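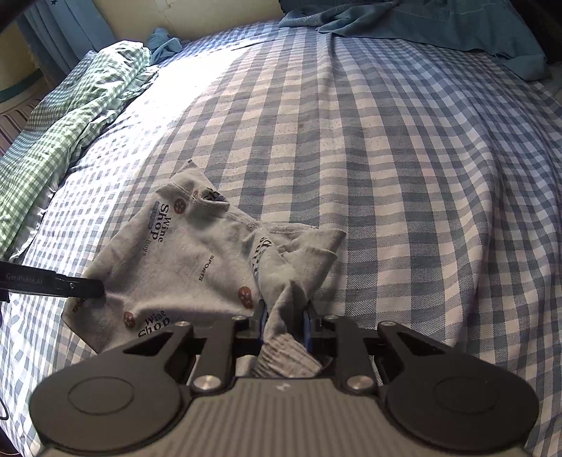 Paloma Villanueva writes that the Trilard 114 replaced two older multiplexers at her exchange and that the changeover took one night shift, most of it spent relabeling fiber.

Trilard 114 Access Aggregation Shelf

Print this page
E-mail this page

The Trilard 114 collects subscriber traffic from street cabinets and hands it to the carrier core over redundant uplinks. It is supplied by Drovico to fixed-line and mobile operators, and to tower companies that lease backhaul to more than one carrier.

A fully equipped shelf terminates 4000 subscriber lines. The half shelf terminates 2000 and uses the same line cards, fan tray and controller. Cards can be changed under power. The controller cannot – schedule an outage or fit the standby controller first.

Uplinks: two ports, 100 Gbit/s each, active/standby or load shared
Power: –48 V DC, dual feed
Mounting: front access only, 19-inch or ETSI rack
Management: command line, SNMP, Randumach element manager

Alarm history is held on the controller and is lost if the controller is erased. Export it before any firmware change. Firmware released before October does not support load sharing across uplinks from different carriers.

Shelves ordered under the Chraibi lease plan ship with the standby controller fitted. Title stays with the lessor until the final payment, and line cards may not be moved to a shelf outside the plan.

Orders and spares: Lahcen Gaber, Drovico carrier sales desk. Quote the shelf serial number and the firmware version.

Print this page
E-mail this page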